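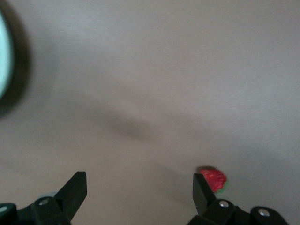
A reader in Wamham writes that bottom heat is wasted on lettuce, and that my March post on propagation mats should have said so. Fair point. Lettuce germinates well in a cool room, and a mat set for peppers can hold it back. The post was written with peppers in mind and I did not label it that way.

The correction gave me a reason to test the thermostat again. It is a Zelness unit with a probe on a long lead, and it switches one outlet. The instructions say to put the probe "near the plants," which could mean several places. I tried three: taped to the mat, lying on the soil, and pushed into the mix at seed depth.

Taped to the mat, the probe shut the heat off early and the mix stayed well below the set point, by as much as 11 degrees F in the deep trays. Lying on the soil, it read mostly room air, and the mat ran nearly all the time. At seed depth the readings settled after some 5 hours and then stayed close to the setting. I checked with a separate glass thermometer in the next cell over.

Tray depth matters more than I expected. Shallow plug trays follow the mat closely. The Irngate trays I use for tomatoes have a raised rib underneath -- good for drainage, poor for contact -- and they run cooler at the corners. A thin layer of damp sand on the mat evens that out. Keep the sand damp, as dry sand works as insulation.

Current settings: peppers and eggplant at 82 F, tomatoes at 75 F, lettuce and onions with no mat at all. Domes come off when half the cells are up. The mat goes off a day later, and the tray moves under the lights.

I still have the 18-watt mat from the old setup, which has no thermostat. It is fine under one tray in the garage in early spring and too warm for anything in the house. The next post will cover watering from below.

Posted May 18, 2018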